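Spoons first, then everything else

The workshop at Lillutcombe is up a flight of stairs so narrow that I had to turn sideways with my bag, and the first thing I was handed at the top was a cup of tea. The second thing was a gripper. "Squeeze it," said the woman who runs the gripper trials. "Go on, you won't hurt it. Everybody's too polite with it the first time."

So I squeezed it, and the two fingers came together with a soft little click, and I felt absurdly pleased with myself. She let me play for a bit before we got down to talking.

She has spent most of her time since October comparing fingers. The arm the team uses is called Boris (it was called something longer and duller when they bought it), and Boris can wear more or less any gripper you bolt to him. But before a set of fingers goes anywhere near the arm, a person has to work with it by hand, over and over, picking up ordinary things from ordinary surfaces. "I want to know what the fingers are like before I start blaming the motors," she told me. "With the arm there are so many things that can go wrong at once. In my hand there's just me and the rubber."

They've tried 9 kinds of pad so far, and she had opinions on every one. The ones from Geslow were her early favorite -- thick, soft, lovely on a tomato -- and she dropped them after a couple of weeks because they bulged around anything thin. The Haworth set went the other way. "Hard as a boot heel. Great on a box. You'd go for a coin and it would just skate away from you, and then you're chasing a coin around a table for ten minutes, feeling like an idiot."

I asked how she keeps score, expecting some kind of fancy software. She pulled out a ring binder. Each pick gets a line: the object, which way it was lying, which pads, and a mark for clean, clumsy or dropped. The round she'd just finished ran to 439 picks, and 113 of those were marked clumsy, which she seemed to find more interesting than the drops.

"A drop is easy, you know what you've got. Clumsy means I got it in the end but I had to cheat. I tipped my wrist, or I pushed the thing against something else to get under it. I do that without thinking, and Boris can't, or he can't until someone's shown him. So those are the ones I go back to."

What makes for a clumsy pick? I'd have guessed heavy things, or slippery ones. She shook her head before I'd finished the question.

"Flat things! Flat things on cloth. A spoon is a horrible little object if you think about it. The bowl's one height and the handle's another, so where do you grab it? If you go for the handle you're pinching something thin, and your fingertips are dragging on the tablecloth the whole time."
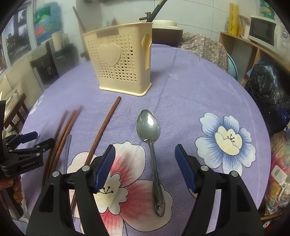

"And people say, well, just use a bare table then," she went on. "Fine, but who eats off a bare table? My mother doesn't. If the thing only works on a lab bench I haven't learned much. Cloth moves, it bunches up, the pads grab it along with whatever you were after. I once picked up a fork and half the tablecloth and was very proud of the fork."

Chopsticks, she said, are a different kind of trouble. They roll, and when there are several lying close together you have to commit to one and come in square to it, or you end up with two, crossed. Her trick is to line up the gap between the fingers long before she gets there and then go down slowly. She had me try it. I got one chopstick on my 6th go and she wrote it in the binder as clumsy, which was fair.

I wanted to know whether the hand work really does carry over once the fingers are on the arm. She took a while to answer that one.

"Mostly. The ranking holds up, I'd say. If a pad's bad in my hand it's bad on Boris. What doesn't carry over is how bad. I get a feeling through the handle when something's about to slip, and I squeeze a bit more. He only finds out when it's gone."

Next up is a thinner pad with a beveled tip that she has been cutting herself, with a craft knife, at her kitchen counter. She showed me the first pair. One was noticeably longer than the other, and she turned them over in her palm a couple of times and said she'd be making those again tonight.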